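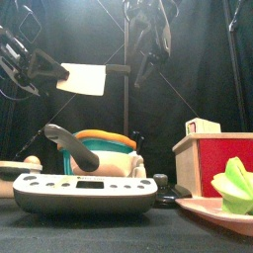

How many demonstrations does a system need before it can learn a new tabletop task?

Plan on 400 per task for a first training run. Simple pick-and-place work can be tried with fewer, and anything where an object passes from one arm to the other usually wants more. The Perkel station is built so that one operator can record a set that size without rebuilding the workspace partway through.

Perkel Two-Arm Recording Station
Sold by Fluvora

Perkel is a bench station for recording teleoperated demonstrations with two arms. You get the table, the arms and grippers, the curtain surround, the cameras and the recording software. It ships to research groups and to companies that want their own data instead of a shared set.

The operator drives both arms by hand from a pair of leader arms. Joint positions, gripper opening and all camera streams are saved together on one clock. Each demonstration is stored as its own episode with a task name, an operator name and a keep or discard flag. The flag can be changed later. Discarded episodes stay on the drive until you clear them.

Task sets

The station is sold with or without props. Most buyers start with the Potstead kitchen set, which comes with a sheet of 59 written tasks. They run from single-arm moves (put the lid on the pot) to two-arm ones (pass the cleaver across, then set it down on the box). Each task has a start layout, an end condition and a short text instruction that is saved with the episode.

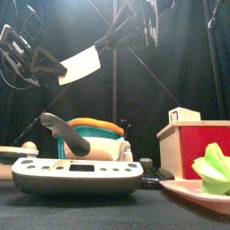
Handovers take the longest to record well. Both grippers have to hold the object for a moment before the first one lets go, and operators who are new to the leader arms tend to release early. We suggest that a new operator record 24 practice episodes on a handover task and discard all of them. After that, move the props a little between episodes. A set recorded with everything in the same spot will train a policy that only works with everything in that spot.

Yatziri Cervantes runs operator training at Fluvora. Her notes on pacing, breaks and when to throw out an episode are included in the printed manual.

Cameras

A fixed camera covers the workspace at table level and a head camera looks down over the whole surface. Both are calibrated before shipping. Recheck calibration after moving the table. The check takes 11 minutes and the software walks you through it.
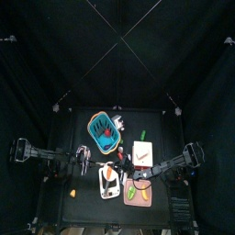 Perkel station with kitchen props, head camera view.

What is included
Table and frame with black curtain surround
Two arms with two-finger grippers
Two leader arms
Fixed camera and head camera
Recording computer with software installed
Printed manual

Sold separately
Potstead kitchen set
Zepeda export tool, for converting episodes to other training formats
Spare gripper fingers

Ordering

Stations are built to order. Send us your floor space, your power supply and the tasks you have in mind, and we will reply with a quote. Orders placed now ship in April. Replacement props can be ordered singly by part number from the back page of the manual.

Page updated Mar 9, 2024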